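# Pour les armoires ordinaires

Je vis depuis six ans avec une armoire blanche achetée d'occasion chez Bouzid, et je voudrais en dire du bien. Elle n'a ni miroir, ni éclairage, ni tiroirs qui se referment tout seuls. Elle a des portes, une étagère en haut et une barre pour les cintres. Pour ranger les vêtements d'un adulte, cela suffit.

On nous explique pourtant le contraire. Le catalogue de l'été, arrivé en juillet, consacre onze pages aux aménagements intérieurs : porte-cravates coulissant, plateau à bijoux, range-pantalons, séparateurs de chaussettes. La maison Sondden vend un système complet à 293 euros, meuble non compris. J'ai fait le calcul pour chez moi et, à ce prix, je rachetais mon armoire 3 fois.

Une amie, Maribel Henao, a équipé la sienne de cette façon. Elle en est contente et je ne vais pas lui dire qu'elle a tort. Mais chaque compartiment a été prévu pour une chose précise, et sa garde-robe a changé depuis. Elle ne porte plus de pantalons à pli. Le range-pantalons est toujours là, il prend la place de quatre manteaux et il faudrait le dévisser en entier pour s'en débarrasser. Une barre, elle, accepte ce qu'on y met.

L'étagère du haut mérite le même respect. On la dit perdue parce qu'il faut lever les bras. Chez moi, elle reçoit les couvertures d'hiver, une valise souple et les pulls de mars à octobre. Ce sont des affaires qu'on descend deux fois par an, et il est normal qu'elles soient un peu loin. Kojo Aidoo, qui m'a aidé à monter le meuble, voulait ajouter une deuxième étagère au-dessous. J'ai refusé, et les robes longues de ma fille pendent aujourd'hui sans toucher le fond.

Je défends aussi la porte battante. La porte coulissante a pour elle de ne pas mordre sur la chambre, c'est vrai, et dans un couloir je la choisirais. Le reste du temps elle cache toujours une moitié du meuble, son rail se remplit de poussière et ses roulettes cassent avant le reste. Une charnière se règle avec un tournevis. J'ai repris les miennes une seule fois, un dimanche, en moins d'une heure.

Reste le bouton. Les fabricants l'ont presque supprimé au profit d'un mécanisme à pression : on pousse, la porte s'entrouvre. J'en ai eu un dans mon ancien logement, de marque Tosusska. Il s'ouvrait quand on s'appuyait dessus par mégarde et restait fermé quand on avait les bras chargés de linge. Un bouton rond coûte presque rien et se remplace sans outil spécial – il suffit d'en trouver un de la même taille.

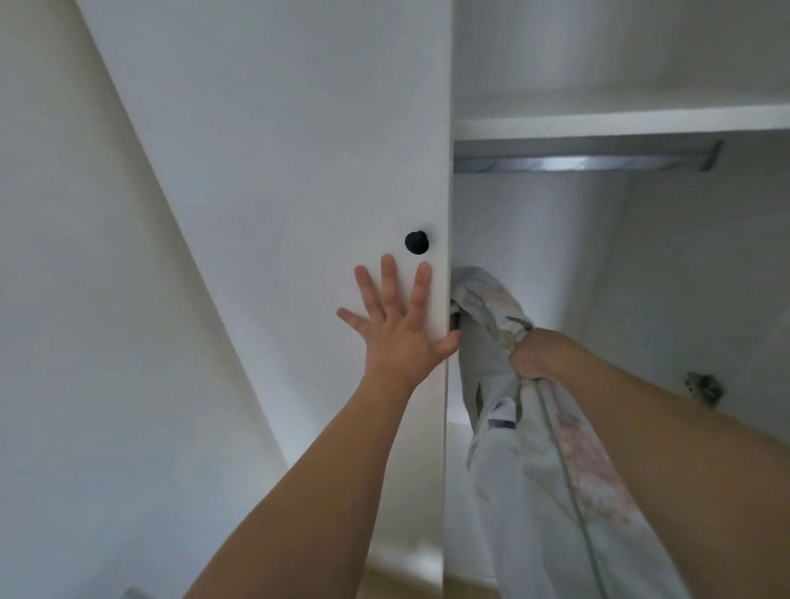
*Une porte blanche, un bouton noir, une étagère et une barre.*

Aicha El Ouafi, avec qui je parle souvent de ces questions, me répond que tout le monde n'a pas la place de laisser ses affaires pendre. Elle élève deux enfants dans un petit appartement et plie tout. Je lui accorde le point. Dans son cas, je mettrais des caisses sous la barre, des caisses simples, qu'on peut sortir et donner le jour où elles ne servent plus. Je ne fixerais rien aux parois.

Avant d'acheter un aménagement, je conseille de vider l'armoire sur le lit et de regarder ce qui revient dedans. Chez moi, il y avait trop de chemises. J'en ai donné un sac, et la barre a retrouvé assez de jeu pour qu'on puisse faire glisser les cintres d'une main.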